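From: Lucyna Wilczyńska
To: brineck-build
Subject: Re: [brineck-build] left arm stalls on the drawer task

On a morning in April, Lerato Mahlangu wrote:

> I ran the drawer routine on the bench arm at Jatthorpe again last
> night. Left arm only, right arm parked. It gets to the handle, closes,
> and then the elbow driver trips on overcurrent before anything moves.
> Same result with the speed halved.
>
> Log from the Celitz board is in the shared folder. The trip is at
> sample 1,933 and the current starts climbing at 993, so it is pushing
> for a long time before it gives up. I swapped the elbow motor with the
> spare and it made no difference. I have not touched the wrist.
>
> Two questions. Does the same routine run clean in Petridis, and if so,
> which contact settings are you using? I would like to rule out the
> path before I take the forearm apart a second time.
>
> Also, do we still want the right arm parked straight up? It is close
> to the shelf on the real bench and I have to keep moving the lamp.

Lerato,

Short answer to the first question: no, it does not run clean. It finishes, and I had been reading that as a pass. After your message I turned on joint torque logging and ran the same file you used. The elbow torque begins to rise before the gripper closes, as soon as the hand is up against the handle, and stays high until the end of the pull. The simulated motor has no current limit set, so it never trips. That is my mistake. The limit field was left blank when I imported the arm, and Petridis treats blank as unlimited.

I think your motors are fine. The approach point is too deep. The planner takes the target from the handle's origin, and in the model that origin is at the rear face of the part. The gripper therefore tries to drive its palm through the handle by the thickness of the handle. In the simulator the contact solver absorbs it. On the bench the elbow has to.

Two renders from the current model file: 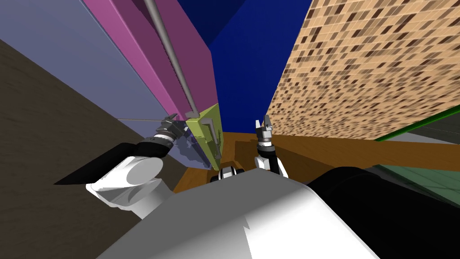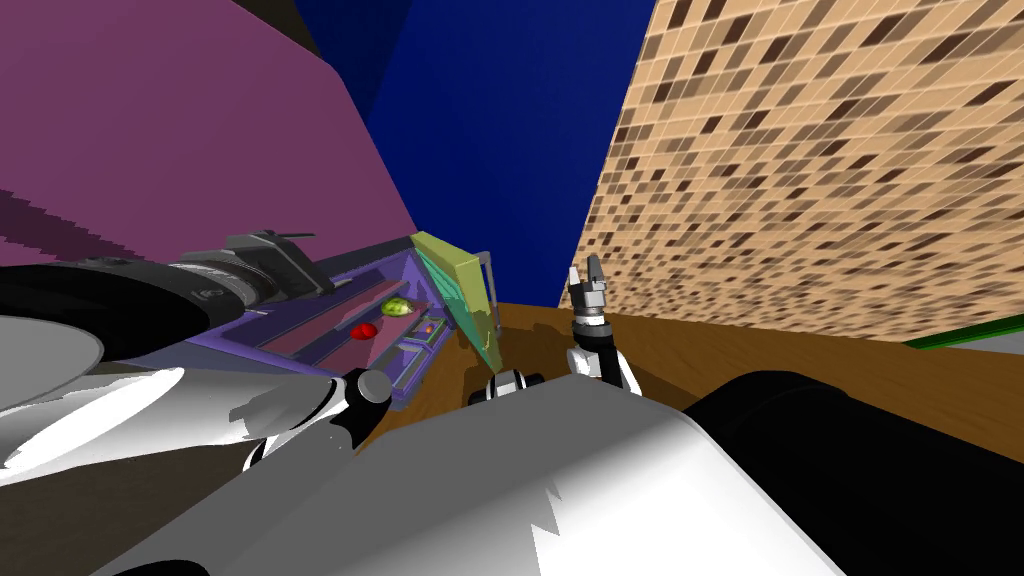
Left arm working, right arm parked with the gripper up. The first has the left gripper against the lime-green part; the second has the purple unit with the small items in its compartments.

The wall colors and textures are the ones that came with the room file. I have not changed them and they have no effect on contact.

Settings, since you asked. Time step 2 ms, solver iterations 50, friction 0.8 on the finger pads and 0.4 on everything else. The finger pads are boxes in the collision model. The palm is a convex hull, and the hull is slightly larger than the visible mesh, so touching starts a little before it looks like it should. I checked this by drawing the collision shapes over the visible ones. The difference is small compared with the target error, but it goes the same direction, and I would like to fix both.

What I changed, revision 491 in the repository:

1. Handle target moved to the front face.
2. Pre-grasp pose added 40 mm out from the handle. The arm stops there, opens fully, then goes straight in at low speed.
3. Elbow current limit copied from the Celitz configuration, so the simulated arm faults when the real one would.
4. Palm collision hull replaced with two boxes.

With items 1 to 3 in, I ran the routine 7 times and had no faults. With item 3 alone it faulted every time, which agrees with your log. Item 4 has not been tested separately. Please pull that revision before the next bench run and leave the forearm closed up for now.

One thing I can't account for is the delay before your current starts to climb. In my log the rise lines up with first contact. In yours it seems to come later than the point where the hand should be touching. It could be slack in the wrist coupling -- the set screw on that side was replaced when we rebuilt it, and I don't remember whether we used thread locker. Could you hold the forearm and twist the gripper by hand with the power off? If there is any play, write down how much before tightening it. I would want to put the number in the model.

On the right arm: the parked pose is only there because it was the first pose I saved. Nothing in the drawer routine depends on it. If you want it folded, save a pose on the bench that clears both the shelf and the left elbow, and send me the joint values. I will run it through the self-collision check. Please don't fold it inward past the torso centerline until that is done -- the left forearm sweeps through there on the way back from the handle, and the controller does not check one arm against the other.

The torque logs are in the shared folder next to yours, same column order. Time is in seconds in mine and in samples in yours, so convert before plotting them together.

I am at Jatthorpe after 6 p.m. most of this month if you want a second person near the stop button.

Lucyna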